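Simulierte Küche, echte Zweifel: Rereletti legt Vergleich von drei Kameraansichten vor

Die Forschungsgruppe Rereletti veröffentlicht im Oktober Ergebnisse zu einer Frage, die in der Robotik gern übergangen wird: Wie viel sagt ein Erfolg in der Simulation über das, was eine Steuerung gelernt hat? Die Antwort der Gruppe fällt nüchterner aus, als es bei Pressemitteilungen dieser Art üblich ist.

Untersucht wurde das Verfahren Pluvberg, das einem Roboterarm Greifaufgaben auf einer Küchenarbeitsplatte beibringen soll. Die Steuerung erhält eine schriftliche Anweisung und die Bilder mehrerer virtueller Kameras, daraus berechnet sie die nächste Bewegung. Trainiert wurde mit 986 aufgezeichneten Durchläufen. Für die Prüfung kamen 376 neue Aufgaben hinzu, bei denen Gegenstände anders angeordnet waren als im Training.

In 187 dieser 376 Aufgaben erreichte der Arm das verlangte Ziel. Das ist knapp die Hälfte. Ältere Fassungen des Verfahrens schnitten schlechter ab, und man könnte daraus eine Erfolgsmeldung machen. Die Gruppe rät davon ab. Schon die Wahl der Testaufgaben beeinflusst das Ergebnis erheblich, und sämtliche Durchläufe fanden am Rechner statt. Über Reibung, Verschleiß oder schlecht kalibrierte Kameras sagt die Zahl nichts.

Dieselbe simulierte Küche aus drei Blickrichtungen; der Brotlaib auf der Marmorplatte ist in jeder davon zu erkennen: 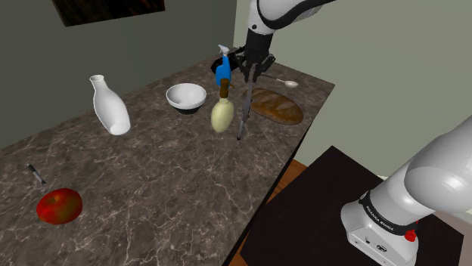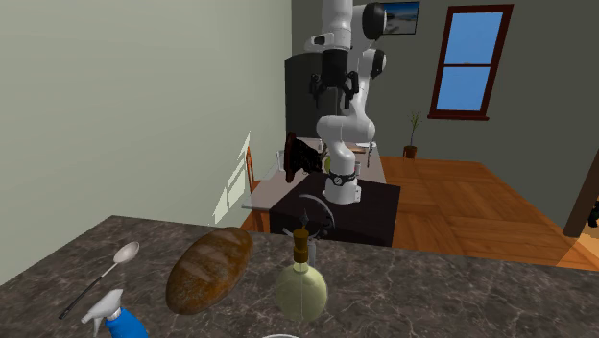
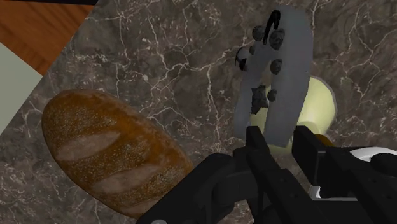
Kumaresan Rajan wendet ein, die Gruppe mache sich kleiner als nötig. Ein Test mit veränderten Anordnungen sei deutlich strenger als vieles, was sonst als Verallgemeinerung durchgehe, und wer nur noch Versuche am echten Arm gelten lasse, werde sehr wenige Versuche zu sehen bekommen. Die Simulation erlaube es immerhin, denselben Fehler beliebig oft zu wiederholen, bis man ihn verstanden habe.

Die Gruppe hält den Einwand für berechtigt, was die Fehlersuche betrifft. Bei der Bewertung bleibt sie zurückhaltend. Auffällig waren vor allem die Versuche, in denen einzelne Kameras abgeschaltet wurden. Fiel die Nahansicht am Greifer weg, sank die Erfolgsquote stark. Fiel eine der Raumansichten weg, änderte sich fast nichts – auch bei Aufgaben, die sich nach Ansicht der Gruppe ohne Überblick kaum lösen lassen sollten. Das legt den Verdacht nahe, dass die Steuerung sich eher an typische Bewegungsabläufe erinnert, als dass sie die Lage der Dinge auswertet. Bewiesen ist das nicht. Eine bequemere Erklärung hat die Auswertung allerdings auch nicht geliefert.

»Wir wissen, dass der Arm in der Hälfte der Fälle dort ankommt, wo er hinsoll. Warum er dort ankommt, wissen wir in viel weniger Fällen«, sagt Ottilie Steiner von Rereletti. Von einem Durchbruch will sie nicht reden, von einem baldigen Einsatz in Haushalten ebenso wenig.

Zum Vergleich ließ die Gruppe auch das frei verfügbare Verfahren Kandasamy dieselben Aufgaben bearbeiten. Es lag zurück, wurde aber mit den Voreinstellungen betrieben und nicht eigens angepasst. Ein fairer Wettbewerb war das nicht, und in der Veröffentlichung steht der Vergleich deshalb im Anhang.

Für die nächste Stufe sind 4 Versuchsreihen vorgesehen. Darin sollen Kamerastandorte verschoben, Oberflächen ausgetauscht und Anweisungen umformuliert werden, zuletzt auch so, dass sie sich auf der Arbeitsplatte gar nicht ausführen lassen. Eine Steuerung, die ihre Eingaben auswertet, müsste in diesem Fall stehen bleiben. Ob Pluvberg das tut, ist offen.

Die Aufgabenbeschreibungen und die Protokolle aller Prüfdurchläufe, auch der gescheiterten, stellt Rereletti über das Archiv Gatia bereit. Die trainierte Steuerung folgt nach Abschluss der zweiten Versuchsreihe. Rückfragen beantwortet Ottilie Steiner.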